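4. Cleaning and Care

Grurkeston wall and ceiling panels have a matte face that marks easily if scrubbed. Clean twice a year, in May and again before winter.

4.1 Washing the panels

1. Switch off any lights set into the ceiling and let them cool.
2. Dust from the top down with a dry microfiber cloth.
3. Mix 10 ml of Poka cleaner into 200 ml of lukewarm water.
4. Wipe with a damp cloth along the length of the panel – never across a seam.
5. Dry at once with a clean towel.

Caution: Do not use bleach, steam or scouring pads. Damage from these is not covered.

Note: Osby trim takes the same mix. Gourlay trim should be wiped with plain water only.

4.2 Checking the seams

1. Stand close to the wall and look up along each seam.
2. Press lightly on both sides. The panel should not move.
3. If a gap has opened, mark both ends with pencil and go to section 5.

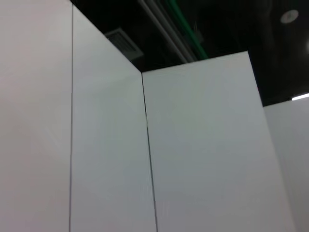
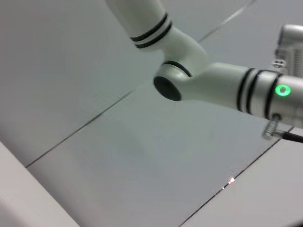
Dark seams between wall panels (first picture) and ceiling panels (second picture).

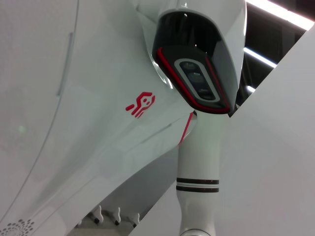
4.3 Replacing a seam strip

Order strips by part number 77. Each is 100 cm long and can be cut with a utility knife.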